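Galcombe Snack Counter — Set-up Guide
Section 4: Laying out the counter

September 16, 2021
By Kyung-tae Koo

Print this page | E-mail this page

You have reached Section 4, so the table is up, its legs are all pointing the same way and you have forgiven the hex key. This section covers dressing the table: trays, baskets, the two clear risers and the wire rack. Allow an hour the first time. The leaflet in the carton says twenty minutes, and the leaflet was written by someone who already knew where everything went.

Read the whole section before you open any packets. The steps are in order and the order matters more than it looks.

4.1 Before you start

You will need:

- the tabletop, wiped and dry
- the Prelteo riser set (two clear stepped shelves, still in their film)
- the flat trays, one white, one beige
- the round baskets
- the wire rack and its bag of clips
- a soft cloth that has never met a scouring pad
- your stock, still in its boxes and preferably in another room

Peel the film off the risers now. It comes away in one piece if you start at a back corner and in forty pieces if you start anywhere else. Peel both sides. We get several calls a month about "cloudy" shelves, and the callers are always very nice about it afterwards.

CAUTION: Clean clear shelving with warm water and a drop of washing-up liquid. Window spray will craze the surface, and no amount of polishing brings it back.

4.2 Placing the furniture

1. Decide which long edge is the back. Everything tall goes along it. If the counter stands in the middle of a room and customers come at it from all sides, pick a back anyway and be firm.

2. Set the bottle riser at the middle of the back edge, high step to the rear. Press down on each end. If it rocks, the fault is usually a crumb.

3. Put the wire rack in a back corner, shelves facing you. Fit the clips before you load it. The clips can be fitted afterwards, in the sense that a tyre can be changed on a moving car.

4. Put the second riser on the opposite half of the table. Leave a hand's width between it and anything else, so that a packet can be lifted off without starting a landslide.

5. Lay the white tray along the back edge, on the same side as the second riser.

6. Keep the middle of the table for the beige tray. It is your working tray: items go on it while they are being sorted, checked or handed over. It is no place for spare stock, your keys or a mug.

NOTE: The baskets have no fixed position. Rivadeneyra, who designed the layout, wanted one in each front corner. Willey, who has to sell it, wanted them wherever there was a gap. Willey won.

4.3 Loading

Load from the back of the table to the front. If you go the other way you will spend the afternoon reaching over your own good work with your sleeve in it.

1. Bottles first. They are the heaviest things on the counter and will show up a bad riser before anything fragile is near it. Fill the upper step, then the lower. Turn every label to the front. You may feel foolish doing this, but a shelf with one bottle facing the wall is all anyone will look at.

2. Bread snacks next, on the wire rack. Stand or lay them in their wrappers with the seam underneath. Do not pack them tight, as they bruise, and a bruised bun keeps its grudge until closing time.

3. Boxed snacks in the white tray, at one end. Keep boxes of the same colour together.

4. Bagged snacks at the other end of the same tray. Pour nothing in. Place each bag by its top seal, unless you want to sell crumbs.

5. The second riser takes whatever is left that can stand up unaided. Anything that leans on its neighbour belongs in a basket.

CAUTION: The upper step of each riser is rated for 800 grams per bottle place. Large bottles go under the table. They have always gone under the table, and the customer who assures you otherwise will not be there to mop.

4.4 Baskets and foil trays

Foil trays are a nuisance to store. Left loose on a tabletop they slide, and stacked too high they lean over and then leave. Nest them squarely, one inside the next, and give the stack a basket to itself: in the layout below, the round wicker one near the white tray does the job, and the crinkled rims can be got hold of from above without tipping anything. A second basket waits empty on the right, handy for whatever comes off the beige tray. The bottles keep to their riser at the back, three up and three down, with their red caps in plain view.
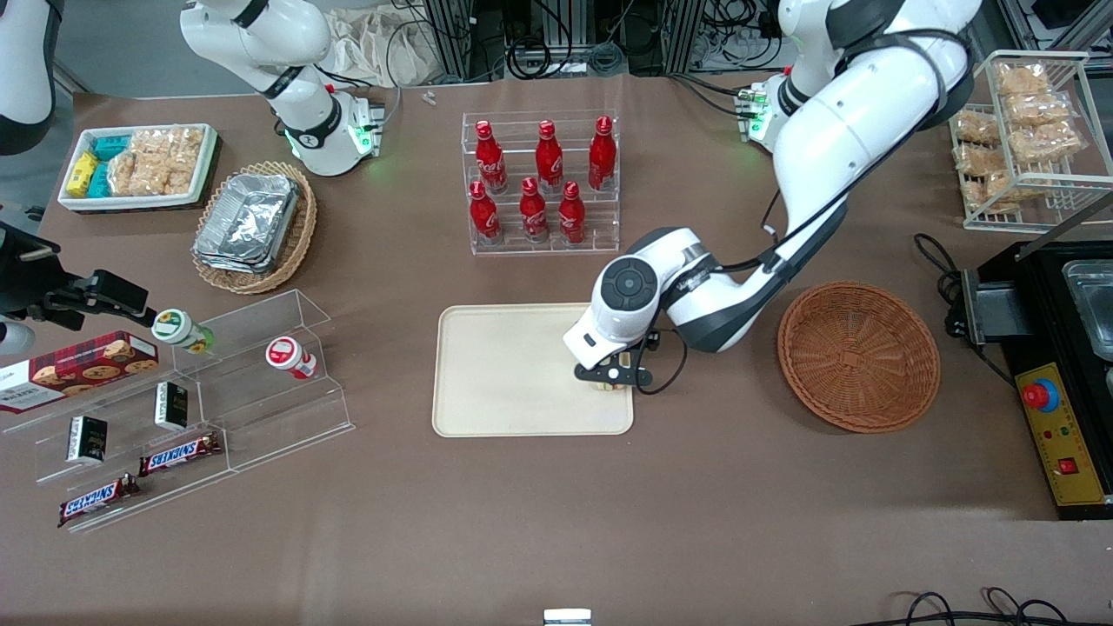

Do not be tempted to fill the empty basket merely to make the counter look busy. It will fill itself by mid-morning, usually with things that belong elsewhere.

When you separate foil trays, twist slightly and lift. Pulling straight up brings three, and the bottom one then drops off on its own schedule.

4.5 Checking the layout

Stand at the front edge and try the following:

1. Reach for the rearmost bottle. If you touched anything else on the way, move that thing.

2. Lift one bag from the white tray. The boxes should stay where they are.

3. Take one packet from the lowest shelf of the wire rack. If you had to crouch, the rack is fine and the table is too low. See Section 2.

4. Push the table gently with one hip. Somebody is going to, so it may as well be you.

If something falls at step 4, put it back a little further from the edge and push again.

4.6 Topping up

Top up when a row is half gone. New stock goes behind old stock, including when you are in a hurry. Wipe each step of the risers as it empties, and run the cloth under the baskets at the end of the day, where you will find the missing clip from the wire rack.

Replacement clips are sold in bags of 8. Quote the number moulded into the underside of the riser when ordering, and take the bottles off before you turn it over to look.

Continue to Section 5: Price labels and where they refuse to stick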